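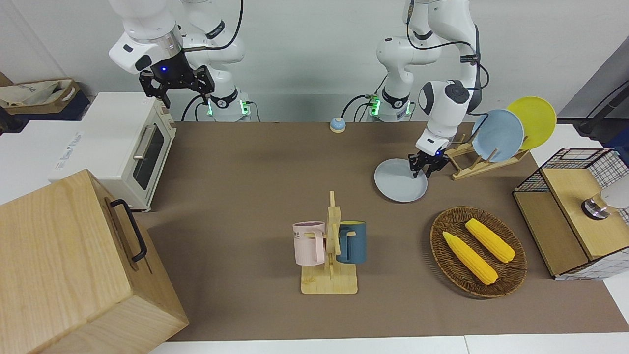 Plates keep sliding about in wooden dish rack, and where to put the mug tree?

Asked 28 February 2022 in Kitchen & Storage
Viewed 1443 times

Hi all, quick one. Trying to sort out a small table that has to do for toaster oven, plate rack and mug tree, all on the one brown top. Rack is the light wooden kind with slanted slots. Plates are round, pale blue and yellow, nothing fancy.

Problem is the plates lean right back and when I take one out the one behind comes forward with it. Chipped one already. Also the mug tree (wooden, short pegs) is at the front in the middle and I keep catching it with my sleeve. Two mugs on it at the mo, pink one and a dark teal one, but I want to hang more.

Do I
- get a different rack
- move the rack somewhere else
- give up and stack them flat

Don't really want to drill anything, we rent. Thanks in advance

Yuzhen Shao

3 answers

Answer from Jolby
Marked as helpful by 16 people

Don't buy a new rack yet. Slanted slots are fine but they like a plate of a certain size, if yours are small or have a shallow rim they lean too far and the bottom edge creeps forward. Try this first:

Leave an empty slot between plates. Sounds daft but it fixed mine. You lose room, yes, but you said it's only a few plates.

Bit of that rubbery drawer liner cut in a thin strip and laid along the bottom of the slots. No glue, just tuck it under. Take it out and wash it when it goes grubby. Mine's been in since last April and still grips.

Then turn the rack so the plates lean AWAY from where you stand. Lift straight up, don't pull towards you.

Mug tree: put it at the back corner, on the side you don't reach with. Keep it clear of the toaster oven though, the side of mine gets very hot and it dried out a wooden spoon pot I had next to it, split right down. I'd leave a hand's width at least, more if your oven book says so. Hang the mugs on opposite pegs so its balanced, if you put them all one side it'll go over when you grab one. Short pegs don't like big thick handles either so check before you buy more mugs.

Answer from Stadidberg

stack them flat. never understood plate racks on a table, they take up twice the space and get dusty. I have eight in a pile in a cupboard and no chips. put a bit of kitchen roll between if your worried

Answer from Jin

Agree with the first answer mostly. One thing to add, if the rack is bare wood and you put plates in wet the bottom will go black after a while. Tea towel under it, or a tray. I dry mine first and only use the rack for keeping them in. Rub of food safe oil now and then, let it soak in overnight before plates go back.

Would not put the mugs right at the front whatever you do. Lost two that way.

Comment from Yuzhen Shao

Thanks both, and Stadidberg, no cupboard space or I would! Tried the empty slot thing just now, much better already. Will get some liner at the weekend. Mug tree going in the back corner once I've worked out where the toaster oven flex is going to run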